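Unit 6 handout: looking after the laundry cell
Module tutor: Menaka Kanagaratnam

Read this before the practical. You will be told by people who sell these things that a two-armed cell needs "almost no upkeep". Treat that as you would treat the same claim about a car.

6.1 The fingers
Jumard, who wrote our service sheet, give 2,000 grasps between finger checks. I would halve it. Cloth is soft, but door rims and basket edges are not, and a worn tip still closes and still reports a good grip. The log will look fine. Check at 1,000, by hand, with the power off. Look for polished patches near the tip and for any play where the finger meets its mount. If one finger of a pair is worn, change both.

6.2 Printed housings
The green gripper housings are 3D-printed. They are cheap to replace and they creep under load. Nazar Kravchuk's notes from the Paledport cell list 222 service entries, and 152 of them are for screws that had worked slack in a printed part. The notes call this "minor". A camera that has tipped a little on its mount is only minor until you ask the arm to find a door.

Do not cure this by tightening harder. You will crack the print.

6.3 Cables
Move each wrist slowly through its full travel and watch the cable the whole way. It should never go taut or rub. Most faults I have seen written up as "software" were a connector half out of its socket.

6.4 Setting the start position
Park the base so that both grippers and the whole door rim are in the head camera's view. The basket goes in front of the machine, empty, before the first run. 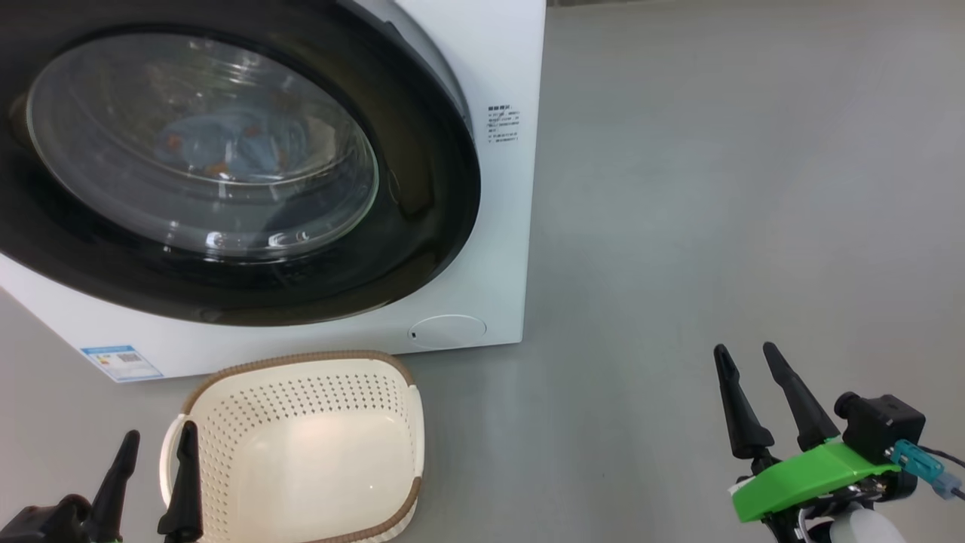
Fig. 6.1 Head camera view at the washer: door shut, laundry in the drum, basket in front.

Look at the reflections on the door glass. The Gresero manual says lighting "does not affect" door finding. Test it yourself, lights on and lights off, ten runs each, and write down the failures as well.

For the practical, bring 6.1 to 6.3 filled in on the check sheet. Sheets with every box ticked and no remarks will be handed back.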